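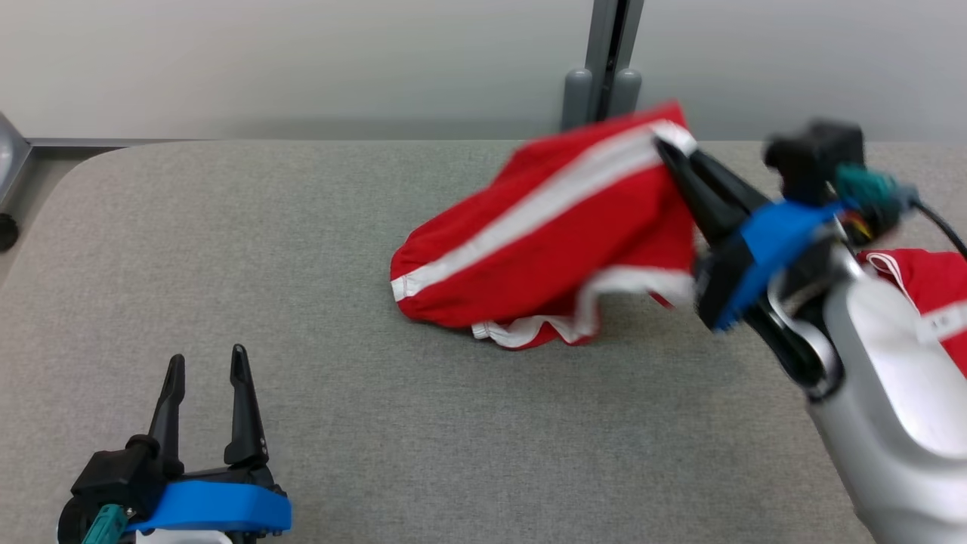
Fire doors held open in the stairwell - what do you all do?

Last updated: October

pevport_pascal
Hi all, I help look after an apartment building in Pevport, 14 units, and folks keep wedging the stairwell doors open when they carry groceries up. I've asked nicely, I've put up signs (so many signs!), and by dinnertime the wedges are back. Would magnetic holders tied to the alarm be worth it? Vedell quoted us 600 a door.

ArvoR
Welcome, Pascal! We put them in at Wanudell and I'd do it again tomorrow. The doors let go when the alarm sounds and people quit fighting them.

mossyladder
I'll disagree with Arvo, kindly - that's a lot of money when the closers may just be set too stiff. Ours were, and my poor mother could hardly get through. Have someone adjust them first.

ArvoR
Fair, but ours were adjusted 2 times and the wedges still came back :)

pevport_pascal
Thank you both, you're very kind. I'll get the closers looked at and ask the fire marshal about the magnets before I sign anything.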